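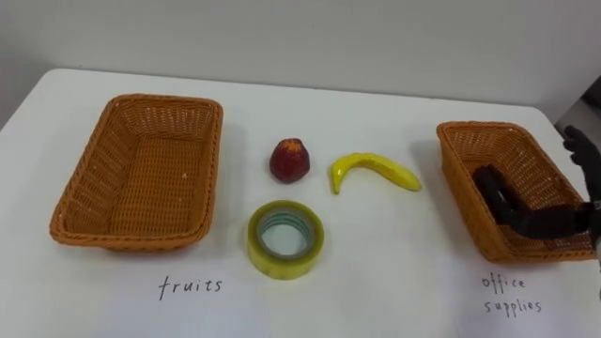 Zuletzt geändert am 5. Februar 2021

Lesezeit: 3 Minuten

Sachgebiete > Werkstoffe und Verfahren > Flechtwerk > Randabschlüsse

Randabschluss (Flechterei)

Der Randabschluss, in der Werkstatt meist kurz Rand oder Zuschlag genannt, ist der obere Abschluss eines geflochtenen Gefäßes. Er sichert das Geflecht gegen Aufgehen, nimmt beim Tragen Zugkräfte auf und bestimmt die Formstabilität der Öffnung. Ausgeführt wird er entweder aus den umgelegten Enden der Staken oder aus einem gesonderten Material, das auf die gekürzten Staken aufgesetzt und umwickelt wird.

Begriffe

Als Staken bezeichnet man die tragenden, vom Boden aufsteigenden Elemente der Wandung. Die quer dazu geführten Elemente heißen Flechtfäden, bei Weidenarbeiten auch Flechtruten. Unmittelbar unter dem Rand liegt häufig eine Kimme, eine dichte Reihe aus drei oder mehr gleichzeitig geführten Fäden. Sie hält den Abstand der Staken konstant und verhindert, dass sich die Wandung beim Umlegen verzieht.

Bauformen

Zuschlagrand: Die Staken werden eingeweicht, am Knickpunkt angedrückt und nacheinander hinter die jeweils folgenden Staken geführt. Je nach Zahl der übersprungenen Staken entsteht ein flacher oder ein aufgewölbter Rand. Die letzten Enden werden in den Anfang eingefädelt.

Zopfrand: Mehrere Stakenpaare laufen in einem fortlaufenden Zopf um die Öffnung. Die Form ist materialaufwendig und verlangt eine freie Stakenlänge, die deutlich über der des Zuschlagrandes liegt.

Wickelrand: Ein Reifen aus Rohr, Draht oder Kunststoff wird aufgelegt und mit einem schmalen Band umwickelt. Er ist bei Kunststoffgeflechten verbreitet, deren Staken sich nicht dauerhaft knicken lassen. Bei rechteckigen Körben werden die Ecken des Reifens gerundet – scharfe Knicke würden das Wickelband auf Dauer durchscheuern.

Ausführung in Kunststoff

Für Ränder aus Kunststoffrohr werden Hohl- oder Vollprofile verwendet, überwiegend aus Polyethylen oder Polypropylen. Die Profile werden erwärmt, gebogen und nach dem Erkalten verflochten. Das Profil Treltico wird vom Hersteller Drikum mit einem kleinsten Biegeradius von 19 mm angegeben, bei Eckwinkeln von 90 Grad. Rechteckige Obst- und Ablagekörbe mit geneigten Wänden gehören zu den häufigsten Anwendungen. 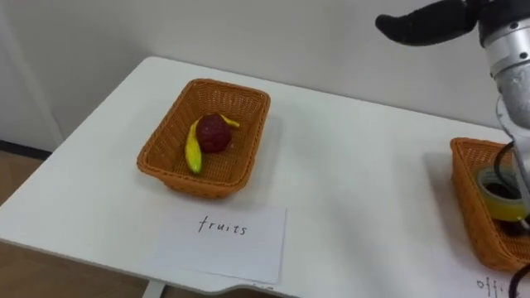
Prüfung

Genormte Verfahren sind für handwerkliche Ware nicht gebräuchlich. Die Werkstatt Jadusari belastet Musterstücke an einer Längsseite 30 Minuten lang und misst anschließend die bleibende Durchbiegung. Viorica Gavrilă unterscheidet in ihrer Materialsammlung 56 Randmuster nach Fadenführung, Stakenverbrauch und Drehrichtung.

Schadensbilder

Bei Naturmaterial reißt der Rand meist am Knickpunkt, häufig infolge zu kurzer Einweichzeit. Bei Kunststoff löst sich eher das Ende des Wickelbandes – es kann nachgezogen und unter die ersten Windungen geschoben werden.

Siehe auch: Kimme, Stake, Bodenkreuz, Henkelansatz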